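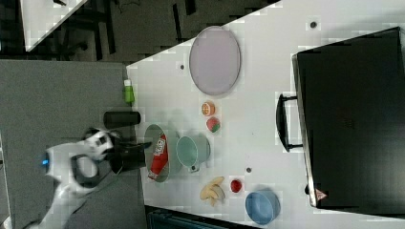 3.2 How shoppers read a borrowed garment

Replica outerwear is sold on the strength of a resemblance, and the question for this section is how much of the resemblance a buyer needs before reaching for a card. Sellers assume the answer is "all of it." Our respondents were a good deal easier to please. Most people fill in the rest of a costume from one strong cue, much as a red ketchup bottle on a round gray plate (Figure 3) says "lunch" with no food under it at all. In a film jacket the strong cue is nearly always color, followed at some distance by the collar. Stitching, lining and the number of pockets come so far behind that we considered dropping them from the questionnaire, and kept them only because Willems had already had the forms printed.

Figure 3. Tabletop with toy foods and small kitchen items.

We showed 64 shoppers a set of 12 jackets, each sold as a copy of one worn on screen. Half the jackets came from Grirano, a mail-order house that lists its goods by film title, and half from Sendureo, which lists them by character and leaves the film to the customer's memory. Respondents were asked to name the source, to say how close they thought the copy was, and to state what they would pay. They were then handed a still from the film and asked whether they wished to revise any of this. Very few did. One respondent, shown that the original coat was a full hand longer than the copy in her lap, remarked that the film must have got it wrong.

The revisions we did collect ran in an unexpected direction. Shoppers who noticed a difference between still and jacket tended to raise their offer, on the grounds that the copy was "more wearable." Aguirre and Ledesma report something similar for stage boots in their Esquivel study, where buyers praised the flat heel as an improvement on the hero's taste. We read this as a sign that accuracy is admired in the product description and quietly resented in the sleeve. A jacket cut for an actor standing still under good light is a poor jacket for driving to work.

Listing copy deserves a word of its own. Across the 296 listings we gathered in January, "stylish" and "good quality" turned up so often that they carried no information, and our coders (Onu and Montes) asked to be excused from marking them. The word "genuine" was more interesting. It was attached to the leather, the zipper, the design, the look and, in one Grirano listing, the inspiration. Respondents trusted it most when it described the zipper.

Price behaved as price usually does. Raising the asking figure to 80 dollars made the same synthetic jacket feel heavier to the people holding it, and a few of them volunteered that they could smell the leather. We did not correct them during the session. The effect was weaker for Sendureo garments, possibly owing to the bags they came in, which smelled of something else.

Two cautions apply. Our shoppers were recruited in the Rinari arcade, next to the costume rental counter, and may be fonder of capes than the public at large. They also knew they would not be asked to wear the jackets outdoors. Section 3.3 takes up the smaller group who were, and reports on what their families said.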